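Umeckについて

Umeckは、ロボットの把持動作をシミュレーションで学習させる手法を検証する小さな会社です。開発より検証の仕事が多く、「シミュレーションだけで学習した方策が実機でもそのまま動く」という主張を、私たちは基本的に疑ってかかります。

成功率の数字は、物の置き方ひとつで簡単に良くなります。代表のAníbal Montoyaが前職で痛感したのもその点で、当社の報告書では平均値だけを載せることを認めていません。失敗した試行の記録も必ず添付します。
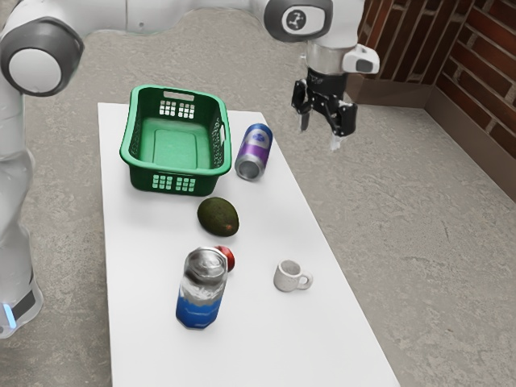
最終更新日:2021-01-03

検証用の場面には、緑のかご、缶、アボカド、マグカップといった、形も表面も揃わない物を同じ台に並べます。台と床の質感、影の出方も設定の対象です。見た目が本物らしいことと、接触の計算が正しいことは別の問題なので、描画の出来は評価点に入れていません。

現在の主な対象は、手法「Drevel」です。11種類の配置で計3,168回の試行を行いましたが、配置を変えたときの成績の落ち方は、提案者の説明よりも大きいものでした。実機での追試はDranbridgeの実験室で約300回まで進んだところで、結論を出すにはまだ足りないと考えています。6月に出した中間報告の「有望」という表現は、根拠が弱かったため取り下げました。

検証のご依頼は歓迎しますが、望ましい結果をお約束することはできません。宣伝用の動画制作はお受けしていません。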